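Stirnano opens bookings for six-day walking and rail holiday through the Gavthorpe valley

Stirnano is very pleased to announce that bookings are now open for its newest guided holiday, a six-day journey on foot and by train through the Gavthorpe valley, with departures every Monday from September. It has been a long time in the planning, and everyone in the office is delighted (and a little relieved) to see it in the program at last.

The trip begins in Fortin, where guests meet their guide over a late breakfast before taking the slow train up the valley. From there the route follows old farm tracks and riverside paths, with a new village each evening and luggage sent ahead by van, so that walkers need carry only a coat, some water and whatever they fancy from the bakery that morning. The longest day is 7 kilometres, and there is always a shorter way round for those who would sooner spend the afternoon with a book.

Places are kept to seven guests per departure. Our regulars have told us over the years how much they enjoy a small group — it means one table at dinner, a guide who knows everybody by the second morning, and room to stop when somebody spots a bird or a good-looking cheese shop. The whole party stays together in family-run guesthouses, and single travellers pay no extra for a room of their own.

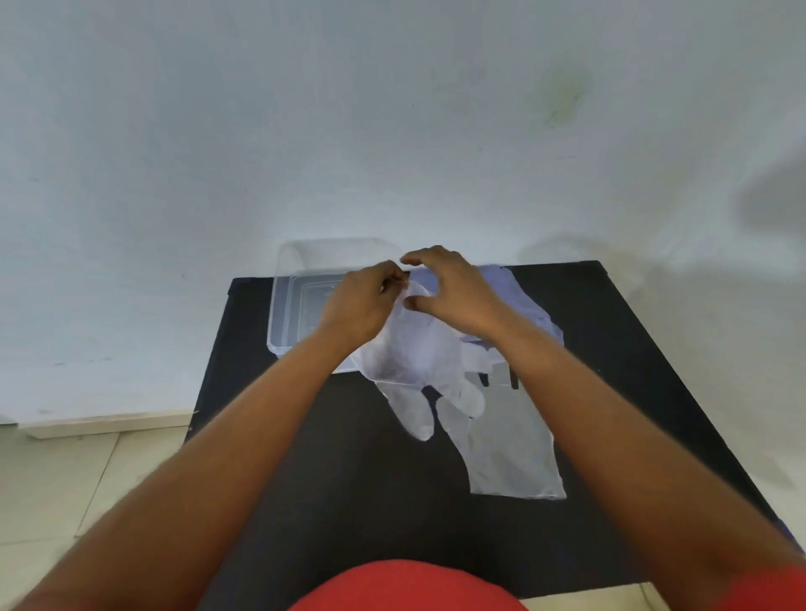 Kallier, our partner on the ground in the valley, told us that the people who run the guesthouses had been hoping for years for visitors who would stay a few nights and get to know the place, as most coaches pull in for lunch and are gone by three o'clock. They added that the guides all grew up close to the route and would happily change the day's plan if the weather turned or the plums were ripe.

The price is $3,743 per person, which includes all accommodation, breakfasts and dinners, train fares within the valley, luggage transfers and the services of the guide throughout. Travel to and from Fortin is extra, though our bookings team will gladly help with connections and with a hotel for the night before. A deposit of $97 holds a place, and the balance falls due before departure.

Travellers with a favourite week in mind are encouraged to get in touch early, particularly for the autumn colours. Day-by-day notes, a packing list and a map of the route can be requested from the Stirnano bookings desk, open from 9 a.m. on weekdays.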